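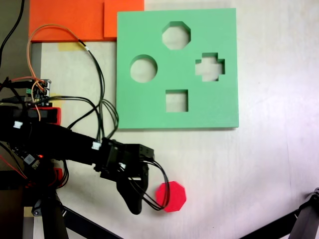
Itzel Villaseñor asked whether the red octagon could be bought by itself, as hers had gone missing somewhere between the sandpit and the car, and yes, it can! Scroll down to the bit on spares, it's near the end.

Cullus Shape Sorter Board, mint green
Item 2371
In stock at Tuvbridge

I've been selling the Cullus board for a good while now and it's still the one I pull out first when someone comes in wanting a present for a toddler and hasn't got a clue where to start. It's a flat square board with four holes in it: an octagon, a circle, a plus (my nephew calls it the hospital one) and a square. You drop the blocks through, you lift the board off, you start again. No lid to lose, no batteries, no song that gets stuck in your head for the rest of the arvo.

What I like most is that it's open. With the bucket kind of sorter the block drops into the dark and half the kids I know get cross about it. With this one you can see straight through the hole to the table, so a little one can look at what's going on and have another think. The green is a lovely soft minty colour too – easy on the eyes if it lives in your lounge room, as ours does.

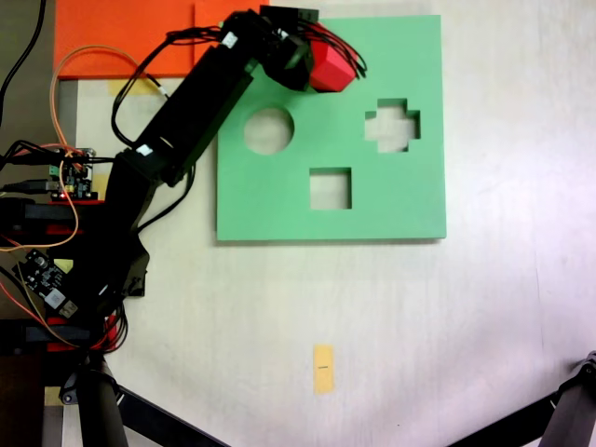 Red block, mint green board. The circle and the plus are at either side.

About the octagon. It's the tricky one of the set and I get more questions on it than on all the others put together. The circle will go in whichever way you turn it, the square doesn't take much working out, and the plus looks hard but kids seem to get it quickly once they've spotted the arms. The octagon looks near enough to round that they shove it at the circle for a week. Let them! Then one morning they give it a bit of a twist over the right hole and look terribly pleased with themselves.

If your kid is getting frustrated, put the octagon away in a drawer and bring it back later. That's what I'd do, anyway. I also like to play it the other way round, where I hold the block over the wrong hole and get told off.

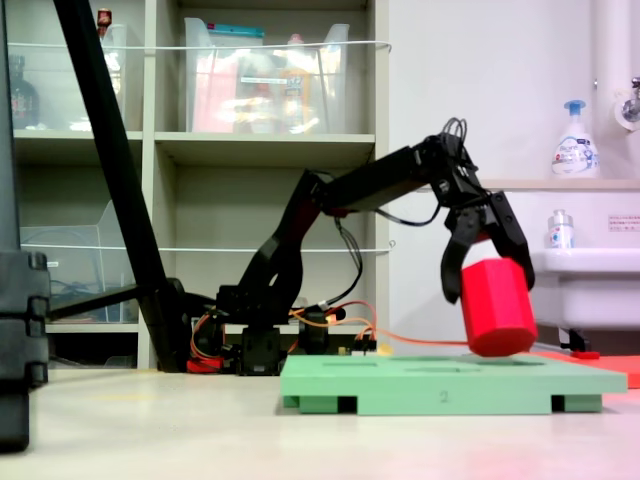
Side view, with the little 2 on the front edge and the feet underneath.

A few people have rung up to ask about that number 2. It's the Cullus board number and has nothing to do with the age of the child, so please don't let it put you off if yours is a bit younger or a bit older. There's a board 1 as well (item 2177), with fewer holes, but I've sold out and I'm waiting to hear from Kurkham about when more are coming. I was told July. I'll believe it when I see the boxes.

The feet are short and sit along the underside, so there's a gap you can get your fingers into when you want to pick the board up. Good for grown-ups, and quite good for hiding raisins, I'm afraid. Give it a shake before you pack it away.

Cleaning: damp cloth, a drop of dish soap, dry it off with a tea towel. Get into the corners of the plus, that's where the jam goes. I wouldn't put it in the dishwasher, and I wouldn't leave it on the dash of the car in summer either.

What you get: the board and four blocks, one for each hole, in a plain cardboard box. The box isn't much to look at, so if it's for a birthday, tick gift wrap at the checkout and I'll do something nice with it.
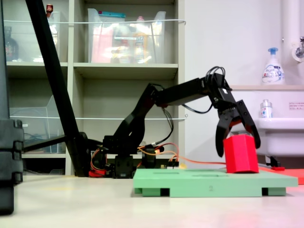

The red block down at board level.

Spares: all four blocks can be bought singly. Pick the shape from the drop-down and pop it in your cart. If you've got one of the older Xolalpa boards, please message me before ordering – the holes look much the same but the blocks are a slightly different size, and I'd hate for you to pay postage on something that won't go in. Send me the measurement across the block and I'll check it against what I've got on the shelf.

Postage is $11 flat, and you can put as many spares in the same parcel as you like. Pick-up from Tuvbridge is free. Aurelio Quintero is on the counter when I'm not, and he knows where the blocks are kept.

Returns are fine if the set's complete and hasn't been chewed. If a block turns up damaged, send me a quick note with your order number and I'll pop another one in the mail.

Page updated February 9, 2023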